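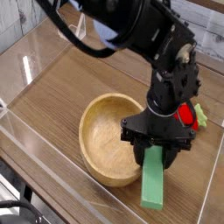
Lathe-turned bowl on the table top, green block held just above the wood.

Print this thread | E-mail to a friend
Filed under: Woodcare > Finishes > Food and table use

Bowl finish for block storage

skirside_turner
The bowl is light timber, fairly shallow, with a thick rounded rim and faint tool rings inside. I want to keep painted blocks in it. The green one has a matt, slightly chalky look and I don't want colour rubbing off on the wood. Oil or hard wax?

A.Fitzsimmons
Hard wax. Two thin coats, 6 hours between them. Oil stays soft in the grain and will pick up pigment.

junipertran
Disagree. Oil is fine if it is left to cure – 13 days in my shed in May. Wax on a rounded rim wears through where it is handled and then looks patchy.

A.Fitzsimmons
It wears through if it is put on thick. Mine was done in July 2019 and has not been touched up.

EWojcik
Has anyone asked about the rings? I would take those out first with 240 grit, then 320. Any finish will show them up.

skirside_turner
The rings are staying. I like them.

junipertran
Then oil. Wax sits in the grooves and goes white.

Theresia S.
The block is the problem, so treat the block. Rub a white cloth on one face 30 times. If it marks, seal it with a clear matt water-based varnish and let the square ends have an extra coat, as end grain drinks it. The bowl finish then hardly matters.

EWojcik
Assuming it is wood under the paint.

Theresia S.
Fair. Test a corner first.

skirside_turner
Will do the cloth test tonight. Leaning towards wax – I already have a tin.

We use cookies to remember your log-in and forum settings. Accept | Cookie settings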